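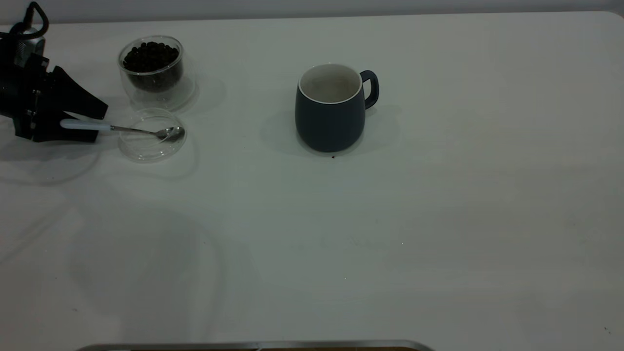 Anouk Boersma keeps her coffee beans in clear glass, and she knows what people in the trade think of that. She runs storage trials for Sorville, a small roaster that also sells jars, scoops and mugs, and she has had the argument many times.

"Light is a real factor," she says. "So is oxygen, so is heat, so is moisture. The question I get paid to answer is how much each one matters over the time a household takes to finish a bag. For most of our customers that is under two weeks."

Her current series began in May and covers 164 jars, split between clear double-walled glass with a separate lid, single-walled glass with a clamp, and tinplate. All are filled from the same roast, a medium-dark blend called Tallska, and opened once a day to copy normal use.

The double wall gets more credit than it deserves, according to Boersma. It slows the change in temperature when a jar is moved from a cool shelf to a warm counter, which reduces condensation on the inner surface. It does nothing about air. "The air gap is between the walls. Your beans are on the other side of it. What protects them is the lid, and a lid that just sits there is a dust cover."

Fill level is the variable she thinks home users can control most easily. A jar filled to just under the rim holds little air above the beans. The same jar at one-third full holds a good deal, and it is replaced each time the lid comes off. She recommends two small jars over one large one, with the second left closed until the first is finished.

On measuring, she is less strict than expected. Sorville sells a scoop, but Boersma uses a teaspoon at home and sees no fault in it for whole beans, provided the same spoon is used each time and the result is checked on a scale once. "Beans vary in size and density. A dark roast weighs less by volume than a light one. If you change coffee, weigh again. After that the spoon is fine."

She does insist that the spoon be dry. In an earlier round, run with the glass supplier Kiiskinen, jars served with a damp spoon showed clumped fines at the base and a flat smell by the second Saturday. The lid should go down on a clean surface while the jar is open, and any oils on its underside should be wiped off weekly. Old oil turns rancid and the smell carries over to fresh beans.

Results are recorded in a program called Skekix, which held 3,844 entries when we spoke. Most are cup scores on a scale of 100, given by tasters who are not told which jar the coffee came from. Every sample is served in a plain mug with a light interior, so that color can be judged the same way each time.

Does she plan to drop clear glass? "No. Put it in a cupboard and you have dealt with the light. People also like to see when they are running low, and so do I. I would change the lid first."

The next round will compare three gasket materials.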